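Switching the furnace filter schedule, and other winter numbers

February 14, 2018

I finally sat down with a year of heating bills. We moved into the house in Groltville in August a year and a half ago, so last winter was our first full one and this is our second. I wanted to know if the work we did over the summer made any difference.

The house is a story and a half with a gas furnace in the basement. The previous owner left us a folder of manuals and a coffee can of screws, and the folder said the furnace filter should be changed every 3 months. I did that the first year. This year I've been pulling it once a month to look at it, and with the dog in the house it needs changing closer to every six weeks. A gray filter makes the blower work harder. I knew this and still went by the folder.

The gas bills from last winter came to $691. That is November through the end of January, which is the stretch I can compare. For the same stretch this winter we paid $165 less. Some of that is weather. December was mild here, though January made up for it — we had a week when the back door froze to its frame.

What we changed, in order of how much trouble it was:

Weatherstripping on both outside doors. One afternoon. The front door took two tries because I bought the wrong thickness, and the clerk at Odell Hardware let me exchange the opened pack.

Foam gaskets behind the outlets on the outside walls. Dull work, and I can't say I feel anything from it.

Attic insulation. Berkay Çetinkaya came over and ran the blower while I crawled. We put in 43 bags. I would not do that again in warm weather. Start at sunrise if you have to, and buy the better mask.

The thermostat is the old dial one. I looked at a programmable model and decided to wait. We turn the heat down at ten and back up at six, and I've only forgotten a few times.

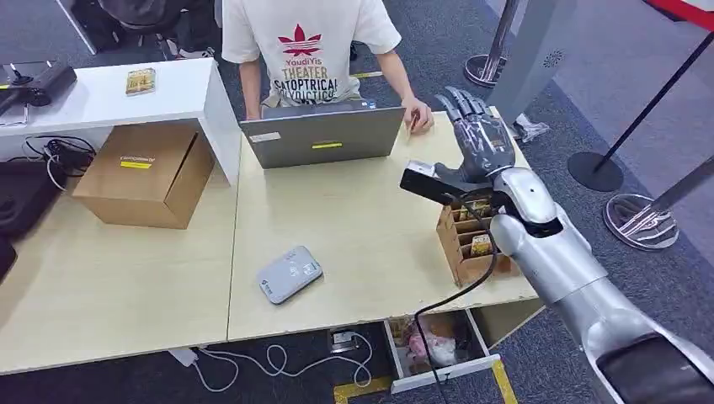

The upstairs bedroom is still the cold one. It has a single register and it's at the end of a long run of duct. I taped the joints I could reach with foil tape, and that helped a little, but part of the run goes behind a finished wall and I'm not opening that up in February.

Hanan Azar commented on my last post that I should check the damper on that branch before doing anything else. I did, and it was half closed. It's open now. I'll give it a couple of weeks before I decide about a booster fan.

Next bill comes at the end of the month. I also need to order filters, size 16x25x1.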